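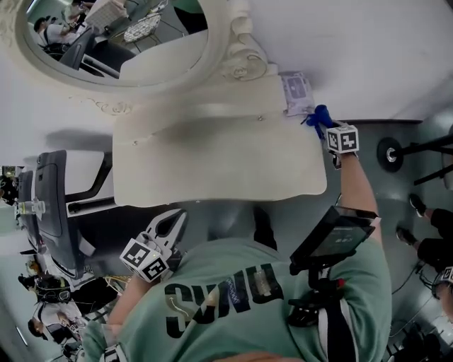 Pedido aberto no Plendden: o boletim epidemiológico semanal do sarampo, componente Ásia Central, deixou de coincidir com a folha de origem depois da atualização do módulo de importação. Afeta a tabela por província e o mapa que a acompanha. Os totais nacionais estão corretos. Nas províncias, há linhas com casos atribuídos à unidade errada e, no PDF, as siglas da legenda aparecem de cabeça para baixo, legíveis mas invertidas como o SVNU a preto na t-shirt verde-menta. Os dois sintomas surgiram na mesma edição e foram registados no mesmo pedido.

Requerente: Niall Drummond, redação do boletim
Responsável: Ryota Nagano, suporte de segunda linha
Componente: Plendden / importação e composição
Prioridade: alta (edição de maio por fechar)
Ambiente: produção; reproduzido no ambiente de testes

Descrição inicial (Drummond)
A folha enviada pela Praltska tem 800 linhas, uma por distrito e faixa etária. Depois de importada, a tabela por província apresenta 11 unidades em vez de 12. A unidade em falta não dá erro: os seus casos aparecem somados à unidade anterior. O relatório de importação indica «concluído sem avisos». Repeti a importação com o mesmo ficheiro e o resultado foi igual. Não alterei nada manualmente porque o boletim já seguiu para dois jornais assinantes em versão provisória.

09h40 – Nagano
Recebido. Pedi o ficheiro original, sem passar pela folha de cálculo da redação. Pedi também o registo de importação completo, nível detalhado. Suspendi o envio automático aos assinantes até haver diagnóstico.

10h15 – Nagano
Ficheiro recebido. Codificação UTF-8 com marca de ordem de bytes, separador ponto e vírgula, datas no formato dia-mês-ano. Nenhum destes pontos mudou em relação à edição anterior. Contagem de linhas confirmada: 800 à entrada, 800 na tabela intermédia. A perda não ocorre na leitura.

10h50 – Nagano
Comparei a tabela intermédia com a tabela de províncias. A agregação usa o nome transliterado da província e não o código. Na tabela nova de transliteração, dois nomes com apóstrofo passaram a dar a mesma cadeia de caracteres depois da normalização. São 200 linhas afetadas, todas da mesma edição. Explica a fusão das duas unidades e explica também a ausência de aviso, dado que a chave existe e é válida.

11h05 – Drummond
Confirmo que o código numérico vem preenchido em todas as linhas. A Praltska diz que não mexeu na grafia. Pergunta da redação: as edições anteriores estão comprometidas?

11h30 – Nagano
Não. A tabela de transliteração anterior distinguia os dois nomes. Corri a verificação sobre o arquivo deste ano e as somas por província coincidem com a origem em todas as edições publicadas.

Teste 1: repor a tabela de transliteração antiga. Resultado: 12 unidades, somas corretas. Legenda do PDF continua invertida.
Teste 2: manter a tabela nova e agregar por código. Resultado: igual ao teste 1 na tabela. Legenda continua invertida.
Teste 3: gerar o PDF sem mapa. Sem siglas invertidas.
Teste 4: gerar só o mapa, fora do modelo Varela. Legenda correta.

14h20 – Nagano
Os sintomas são independentes. A inversão vem do modelo de página Varela: a página em formato horizontal aplica uma rotação ao bloco do mapa e a biblioteca nova aplica outra aos rótulos. O contorno do mapa é desenhado antes e não é afetado. Retirei a rotação do modelo e gerei de novo. Legenda na posição correta em ecrã e em papel.

14h45 – Drummond
PDF verificado. A tabela está bem. No mapa, a escala de cores continua a usar os valores da versão provisória.

15h10 – Nagano
Cache do servidor Turedau, limpa manualmente. Nova geração às 15h05, escala atualizada.

Correção aplicada em produção
1. Agregação por código de província; o nome fica apenas para apresentação.
2. Aviso de importação quando duas unidades com códigos diferentes resultam no mesmo nome.
3. Modelo Varela sem rotação no bloco do mapa.

Pendente
– Limpeza automática da cache em Turedau após nova importação (pedido separado).
– Nota de retificação aos dois assinantes, a cargo da redação.
– Revisão da tabela de transliteração com a Praltska. Até lá, a redação confere à mão os nomes com apóstrofo.

Estado: resolvido, a aguardar confirmação do requerente

16h30 – Drummond
Edição fechada e enviada. A nota segue amanhã. Podem deixar o pedido aberto até à próxima importação?

16h35 – Nagano
Sim. Estado alterado para «em observação».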